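Household plastics collection extended to Girau

Windis will extend its rigid plastics collection to 837 households in Girau, the company said on 23 Jun 2024. Bowls, trays and tubs will be accepted from the kerbside. Film and foam remain excluded.
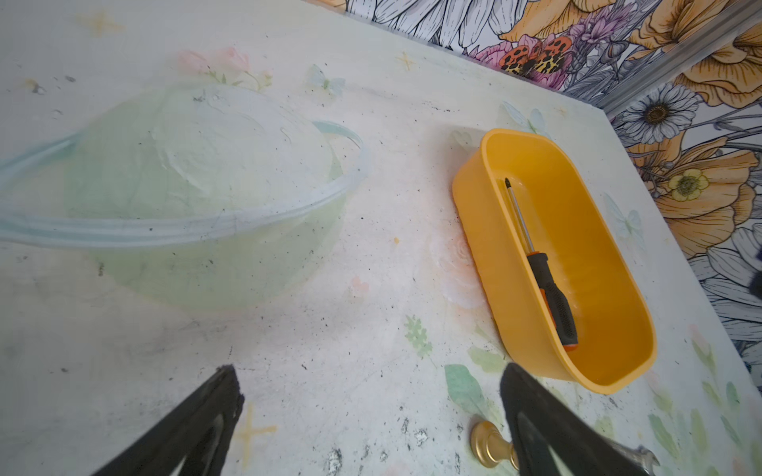

Sorting limits

Loads are checked at the Skoso depot. Any load with more than 8% non-target material is rejected. The March trial covered 100 homes, and 47 took part, said scheme manager Sabina Machala.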